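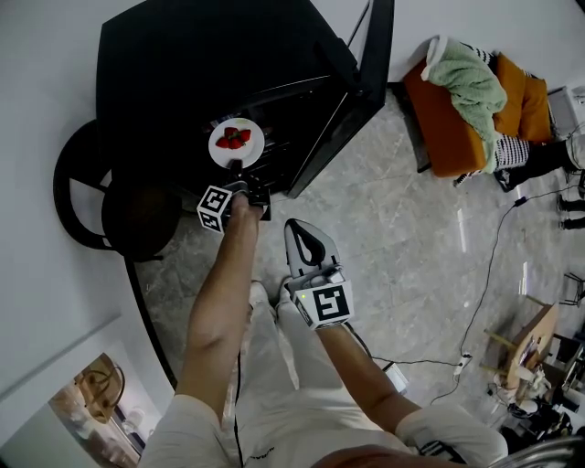

Stomwood Tableware Hire Set

Hire price: £30 per set, for one weekend
Deposit: £23, returned after we check the items
Order code: 562

The Stomwood set is for people who make a christening, an anniversary or a small office lunch in their own hall or at home, and have not enough plates for all guests. It comes in stackable crates with a lid. One person can carry a crate, but for stairs we advise two.

In the set you will find dinner plates, side plates, soup bowls and cutlery. Glasses are not included. You can hire them separately, please look at the Lunness glasses page. Tablecloths we have in white and in cream — tell us the length of your tables when you order.

You do not need to wash anything. Please scrape off the food and put the plates back in the same crates. Broken or missing pieces are taken from the deposit, each at the price in the list which comes with your order.

Collection is from our store in Drullgate, at the back of the Czarnecka bakery. We can also deliver in the town if you order at least 2 sets. In December the sets go quickly, so it is better to reserve early.

To check a date, please write to Danuta Sobczak by the contact form. For questions about delivery, ask for Kamrul Selvanayagam. We answer normally the next working day.

Prices on this page are valid from 18/05/2020.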